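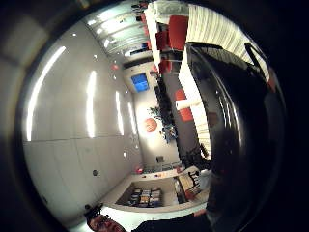

Stondham Open: we got it on in the end

Well, what a week! I've only just put my racket bag away and my legs are still complaining, but I promised Jennylyn I'd get something into the newsletter before it all goes fuzzy, so please forgive the order things come out in.

For anyone who missed the emails, the Open was meant to be in June. The entry forms had gone out, the balls were bought, and then Harkside told us their courts wouldn't be resurfaced in time, which left us four courts short. We moved the whole thing back a few weeks and I fully expected half the field to drop out. We had 79 entries on the first list and I'm pleased to say only a handful asked for their money back (it's on its way, I've done the transfers).

The women's singles was the one everybody wanted to talk about. Shiela Layug hadn't played a competitive match since her knee operation and came in unseeded, so she got a horrible draw – last year's runner-up in the first round. She lost the first set in what felt like ten minutes. I was on the next court trying to serve and kept hearing groans. Then she started slicing everything, really low, and coming in behind it, and you could see it was getting annoying to play against. She took that one 2-6, 6-4, 10-7 on the match tie-break and didn't drop another set until the final.

The final was against Jennylyn Tagle, who hits the ball harder than anyone at the club and has done since she was about fourteen. It went to a tie-break in the first, which Jennylyn won, and I thought that would be that. Shiela got an early break in the second and hung on to it, and then the deciding tie-break went all the way to 12-10, with two match points saved on the way. Jennylyn's lob at 10-all missed the baseline by a whisker. She called for a look at the mark herself, laughed, and got on with it. I do love it when matches are played like that.

My own tournament lasted 47 minutes, including the knock-up. We'll leave it there.

On the doubles, I know some of you weren't keen on the short sets. I wasn't either to start with, but we'd never have finished before dark otherwise, and the semi-finals were cracking. If you've got strong views, tell me before the autumn fixtures meeting and not in the car park afterwards, please!

Entry fees and the tea table brought in £1,070 between them. That pays for new nets on courts one and two, with a bit left towards the junior coaching.

A few odds and ends. There's a grey Nouri hoodie (medium) and a single left shoe in the lost property box. Box league scores need to be with me by the end of the month. And whoever borrowed the long-handled squeegee, could we have it back by the gate, as court three is a pond every time it rains.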